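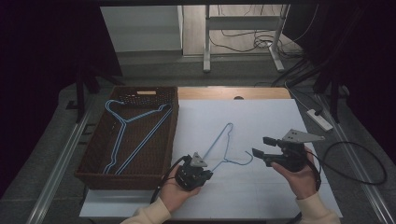 Cambio de armario en Tistilville: las perchas también cuentan

Ya tenemos fecha, vecinas y vecinos: el jueves vuelve el ropero de intercambio de Tistilville, ¡y este año con perchas! Me lo contó Izzati Chong mientras ordenábamos el local (yo iba solo a dejar dos abrigos y me quedé toda la tarde, como siempre). Además de ropa, se podrán llevar y traer perchas de cualquier tipo, también las finas de alambre, esas azul clarito que en mi casa se reproducen solas en el fondo del armario.

Se dejan en la cesta marrón trenzada, junto a la mesa blanca, y cada cual coge las que necesite. La temporada pasada se colgaron 200 prendas y a media mañana ya andábamos doblando camisas sobre las sillas, un desastre. Dimas Yusof ha prometido 3 percheros más, a ver si esta vez llegan a tiempo.

Abrimos a las 10 y cerramos a las 18 horas. Se admite un máximo de diez prendas por persona, limpias y con los botones puestos, por favor. Las perchas no cuentan para ese límite. Si vienen enredadas entre sí, desenredadlas antes en casa, que luego me toca a mí.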